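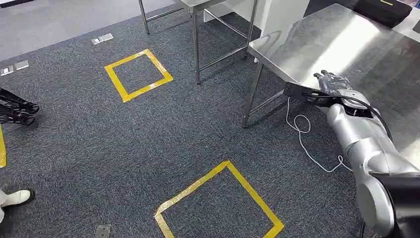 Table station, Mamdale floor. Arm parked at the steel edge.

Home Projects People Jobs Contact
Jobs > Robotics > Software > Motion planning engineer
Last updated October 4, 2024

Unis is hiring. Motion planning / control software, full time, on site in Mamdale. Team of five, you'd be number six. Start as soon as you can, we've been short since July.

What you'd own: the arm planner. C++ mostly, Python for the glue and the test scripts. Collision checking near table edges and shelf uprights is our weak spot, too many plans get rejected that should be fine. Also hand control for the multi-finger hands, grasp presets, timeouts, the logging nobody cleaned up.
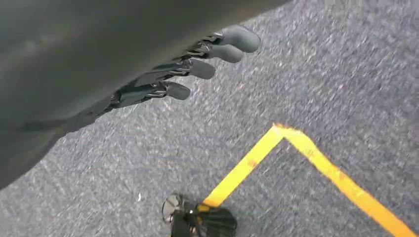

Plus perception handoff. Wrist cameras smear when the arm moves fast and the pose estimate drifts, so the planner needs to know when not to trust it. Right now that's a threshold of 60 in a config file. We want somthing better. Regression suite is 752 recorded runs, replays overnight, you'd be reading the failures in the morning with Csaba Szalai.

Need: real C++, 4 years or so shipping it. Has debugged on hardware, not only sim. Comfortable with kinematics. Nice to have: tool-use planning (long held objects, shelf reach), behavior trees, any GPU work. Degree optional. 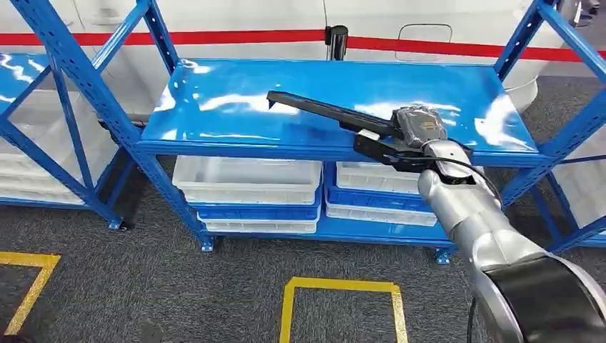

Nyokabi Muli: Add that held objects have to go in the collision model by hand at the moment. First thing I'd want fixed, and people should know before they apply.

OK, added, see above I guess. Yes it's by hand. Yes you'd be fixing it.

To apply: CV and a link to code you wrote, to Leszek Nowakowski at the Unis office. No cover leter. One call, one paid day on the floor with us, then a answer within the week.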